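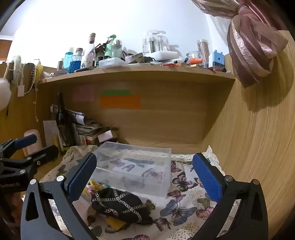

Lamisi Frimpong asks whether the Rillura label printer has to be calibrated again after every roll change, or only when the label size is different. Calibrate only when the size or the material changes. A new roll of the same stock needs steps 1 to 5 and nothing more.

4.2 Loading a roll

1. Press and hold the power key until the status light goes out.
2. Lift the cover by both side tabs until it locks upright.
3. Slide the roll onto the spindle with the printable side facing up. The loose end must feed from the top of the roll.
4. Pass the end under the guide bar and set both guides against the edges of the paper. Do not pinch it.
5. Close the cover until both tabs click, then switch the printer on.

Note: The spindle accepts rolls up to 109 mm wide. Narrower rolls must be centered.

CAUTION: The print head stays hot after long jobs. After a run of more than 300 labels, leave the cover open for 4 minutes before touching any part near the guide bar.

4.3 Calibrating for a new size

1. Load the roll as described in 4.2.
2. Hold the feed key until the status light blinks twice, then release it.
3. Wait while the printer feeds blank labels. Do not pull on them.
4. Print a test label. The border should be complete on all sides.

If the border is shifted, open Stunlow on the connected computer, select Media, and enter the label length by hand. The default resolution is 200 dpi. Leave it unchanged for standard paper stock.

Note: Calibration values are kept when the printer is unplugged. A factory reset erases them.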